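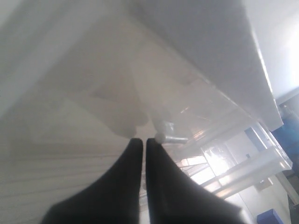
Why does the right arm reach a short drawer pull every time and the left one miss it?

The tool offset in the left arm's config still belongs to the old fingers, and the new ones are 9 mm longer.

2023-08-18, Ullham workshop, bench by the wall

Picked up from Glenys's page in June. Her note says both arms were re-zeroed after the finger swap. The right was. The left has the new zero but the old tool length, so every approach stops deep and the wrist compensates by tilting. Corrected in the config, old value left commented out.

Reran the joint limits on both sides. Elbow on the right trips early, same as before. Malcolm thinks it is the encoder magnet. I think it is the cable pulling at full extension. Neither of us has opened the joint.

Wrist camera calibration: 54 views taken, 2 rejected for motion blur. Reprojection error is fine in the middle of the image and poor toward the corners. Exposure is still on auto and hunts when the wrist turns toward the bright side. Fix it at a manual value before anyone calibrates again.

Drawer task settings, both arms:
Approach speed 151 mm/s, slow zone last 9 mm
Grip force low for the drawer, medium for small items
Release height not set, still using the default

The default release height is wrong for anything that rolls. Either lower it or add a pause before the fingers open.

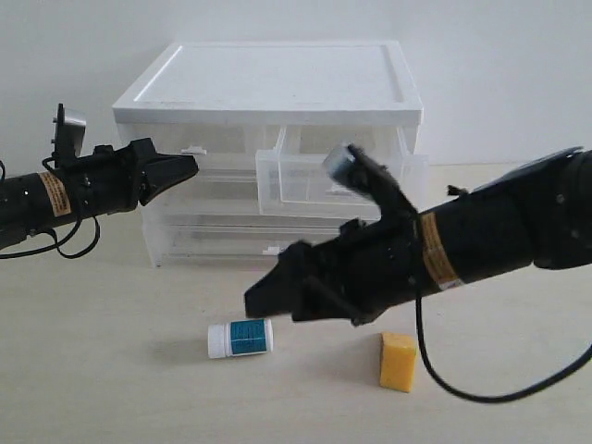 Handover between the arms is the other open item. Both planners treat the middle of the table as free space, and the only thing keeping them apart is the order in which the script calls them. Barry wants a shared lock on the zone. I would accept a lock, but it has to release on a fault, otherwise one stalled arm blocks the other until someone restarts the controller.

Cable routing: the loops under the forearms need clips at the elbow. Sheila has a bag of the Gunska ones, wide type. Leave slack for wrist roll, the last set was too tight.

To do:
Open right elbow, check magnet, then cable
Manual exposure on wrist cameras
Zone lock, with release on fault
Release height
Ask Shirley whether the Stukora supply is rated for both arms at full load

Config is saved under today's date. Do not load the June one.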